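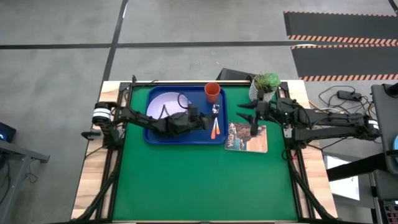 Lunch trays at the Ronder canteen

November, by the Vaher page team

When we changed the tableware in the Ronder canteen this autumn, many people asked us how a tray should be laid before it goes to the hatch. 

The tray
Blue, with round corners and a raised rim. The rim is quite useful on the ramp to the second dining room, where soup used to travel faster than the person carrying it. We ordered 3000 trays together with the other canteens in Predunura, and our share came in 13 boxes.

The plate
Pale lavender, and it goes on the left half of the tray. Some guests find the colour a little cold for food. I thought the same in the first week, but with potatoes or carrots on it the plate looks very nice.

The cup
Orange-red, in the upper right corner. Please keep to this corner, also for left-handed guests, so that the person with the water jug does not need to search. Juice is poured at the table and tea at the counter.

The utensils
They lie to the right of the plate. Take them by the handles and check them against the light before you put them down. Spare ones are in the drawer under the till.

Returning
Trays go back to the trolley by the door until half past two. Plates are stacked separately from cups. If a cup has a crack, put it on the windowsill and write it in the blue notebook.

Filed under: Canteen and kitchen, Domness

Recent galleries
New shelves in the dry store
Apple week in Predunura
The old dining hall, before painting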